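Milagros Toledo wrote the kitchen rules for the two-arm robots at Tuda, and she can talk about them all afternoon. The first draft had 292 lines. "Way too long!" she says. "People read 2 pages, tops, so I cut it to that."

Her favorite rule covers cables: tie them back, and check them before every run around a sink. "It's such a small thing, and I love it."
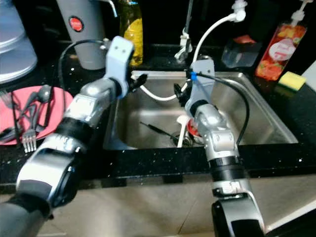 She's just as keen on the stop rule, which lets anyone in the room halt the arms, new hires included. "You never have to explain first. Stop it, then we talk."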